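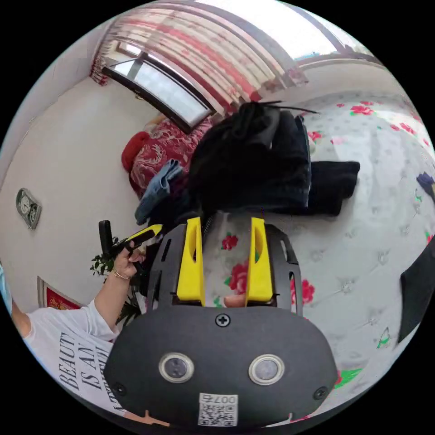
When should you start looking for psylla on your pear trees?

On the first calm, mild afternoon in late winter, well before the buds swell. The adults that spent the cold months tucked under bark and in the leaf litter start moving back into the trees early, and they'll be laying eggs while you're still in your heavy coat.

I know, I know, it's February and you'd all like to be reading about seed catalogs. But I got burned last year (sooty leaves, sticky fruit, wasps everywhere by August) and I've been stomping around the block at Dorkatholm since the middle of January with a rubber-wrapped stick. We've got 1052 pear trees out there, most of them Bartletts, and there's no way I'm checking every one. I pick a few in each row and give the ends by the windbreak a little extra attention.

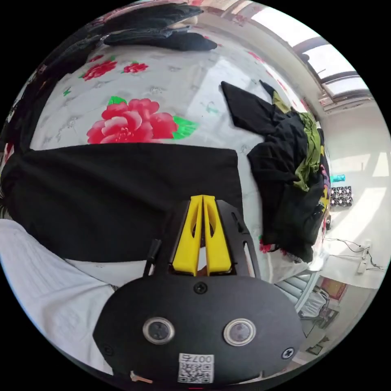 Traian Bogdan
Orchard notes editor, the Altudier Growers' Letter
February 3, 2021

So, what are you looking for? The winter adults look like teeny cicadas, dark reddish brown, with clear wings folded like a tent over the back. They jump when you bother them, but on a cool day they're pretty slow. I did my last round when it was 51 degrees out and they just kind of sat there, which suited me fine. If you wait for a warm afternoon they'll hop off before you get a good look!

The eggs come later and they're a pain to see without a hand lens. Look at the base of the buds and along the rough spots on last year's wood. They start out creamy and turn more yellow as they get close to hatching. I found up to 14 on a single spur last March and felt sick about it.

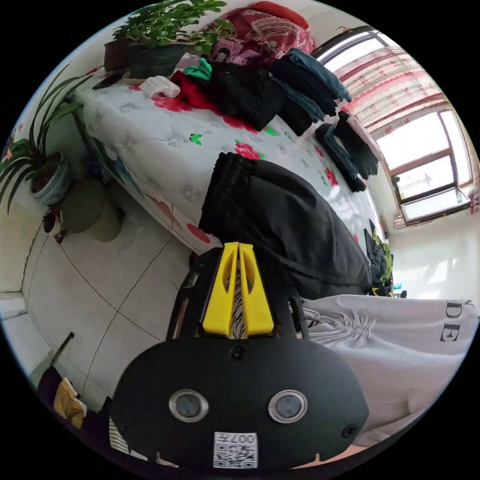 Yellow up front, black-and-white stripes behind.

Okay, oil. A dormant oil spray doesn't kill many of the adults, and I think that's where a lot of folks get discouraged. What it does is make the wood a lousy place to lay eggs, so the females hold off for a while – and then more of the eggs end up getting laid in a bunch at the same time, when you can deal with the young ones together. Timing is everything. Spray before you see eggs. Follow your label for the rate, pick a day when it's staying above freezing overnight, and get the whole tree wet, tops included. I missed the tops last year. Guess where the trouble started.

Some of you have asked about kaolin clay. I like it! It makes a mess of your hat and your sprayer needs constant stirring, but the psylla don't care to land on it. I put it on the Sârbu rows last spring, a week or so after the oil, and those were the cleanest trees on the place.
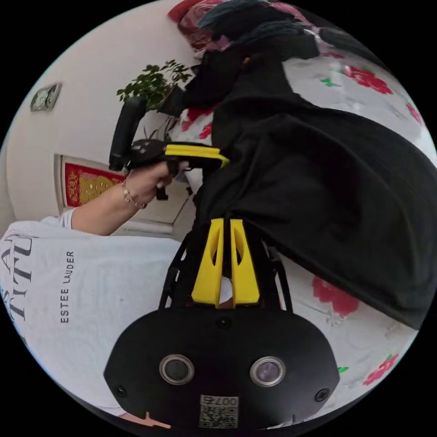
Tapping is still my favorite way to check. Hold something flat under a limb, give the limb three firm whacks, and see what drops. You can buy a proper beating tray, but an old pillowcase stretched over a wire hoop does the job too. Go for a pale one. Look how a black garment jumps out when it's spread on a white floral sheet, and then think about a bug smaller than a sesame seed – I'd skip the flowers and use plain white, so you're not squinting at a petal and wondering if it has legs. Write down what you get per limb and use the same number of taps every time, or your notes won't mean much come spring.

One more thing. Go easy on the nitrogen this year. Psylla love soft new growth, and all those water sprouts shooting up the middle are basically a buffet. Pull them by hand in early summer if you can stand the job. I'll have my tap numbers in the next letter, along with whatever I find on the Asian pears.

Comments (3)

pearblossom_jo
Went out with a cookie sheet and a broom handle after reading this. Got five on the first limb, ugh. Oil is going on this weekend if the wind quits.

R. in the valley
Does the clay wash off okay at harvest if you only use it early? My wife sells at the market and doesn't want chalky pears.

Traian Bogdan
@R. in the valley – the early coats are long gone by picking time here. It's the summer ones that hang around in the stem end, so I quit well before then.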